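Kustari 541 Drawer Slides, 14-Inch Pair

I bought two pairs of these for a shop cabinet that holds hand tools. They replaced a set of Ternero slides that had started to bind at full extension. The Kustari is a side-mount, ball-bearing design with a front disconnect lever. Screws are supplied, but the heads are soft and I swapped them out during the first drawer.

Mounting took one evening. The hole pattern matches the old Ternero set at the front and misses it at the rear, so expect to drill again. Side clearance is tight — shim the cabinet before you trim the drawer box.

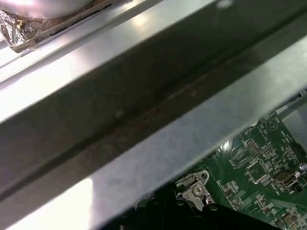

Reader comment from Hiltutska: Mine went gritty after 4 months next to a belt sander. Wiping the races and using dry lube fixed it. Grease made it worse.

Dry lube is what the instruction sheet calls for as well. With it, travel is even and the last inch closes without a push. Side play at full extension is greater than on the Isaksson slides in my kitchen, which cost twice as much.

Fine for a shop cabinet. For a wide drawer I would pay for the Isaksson.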